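The Day the Phone Went Quiet
2018-08-12

Lorna Dagdag remembers the exact moment she should have worried. She was waiting for the bus in Ditutley, she looked at her phone to check the time, and in the corner where the signal bars should be it said "No service". She thought the network was down. In our town it is down often enough.

By the evening she could not open her email. The next morning she learned that $1325 had left her savings account in two payments, the second one for $826. Her card was in her purse and her password was written nowhere. The thief did not need either of them. He had her phone number.

The method is called a SIM swap, and sometimes a port-out. The criminal calls your phone company, or goes into a store, and pretends to be you. He says that the phone is lost. If he can answer the questions, the company moves your number to a new card, and from this minute all your calls and texts come to his phone. Then he goes to your email and clicks "forgot password". The code arrives by text message – to him.

Lorna's phone company, Terel, asked the caller for three things: full name, date of birth and the last payment on the account. The first two were on her public profile page. How he got the third she still does not know. She suspects a message she received in June, which looked like a bill and asked her to "confirm the amount". She confirmed it.

I spent 5 weeks talking with people who had the same experience, and what surprised me most is how slow the repair is compared with the crime. Lorna spent 143 minutes on hold during the first day. The bank sent her to the phone company, the phone company wanted a police report, and the police officer in Clodport asked her to bring a letter from the bank. She got her number back after two days. The money took much longer, and the smaller payment is still being discussed.

There are things you can do today, and most of them are boring. Call your phone company and ask for a separate PIN on the account, one which must be given before any change to the SIM. Choose a number that is not your birthday or your house. Take your birth date off your public profiles. If your phone loses service in a place where it normally works, borrow another phone and call the company immediately, then the bank.
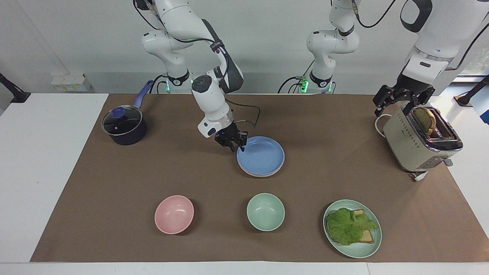 The more important step is to stop using text messages as the second check for your email, where you have the choice. An app on the phone, such as the Jaber code app which Lorna uses now, makes the codes on the device itself, so they do not travel with the number. Please set it up for the email first, then for the bank. People often tell me that they already have two layers, and they mean the password and the text message. But think of two plates in a stack, a pale blue one and under it another that shows only a little pinkish color at the edge. We look at the top one every day and we hardly look at the one below. With accounts it is the same, and the lower layer is usually the "forgot password" page. Open it tonight for your own email, as if you were locked out, and read which phone number it offers to send the code to. Lorna found there an old number that she had given up before she moved to Ditutley. She has removed it.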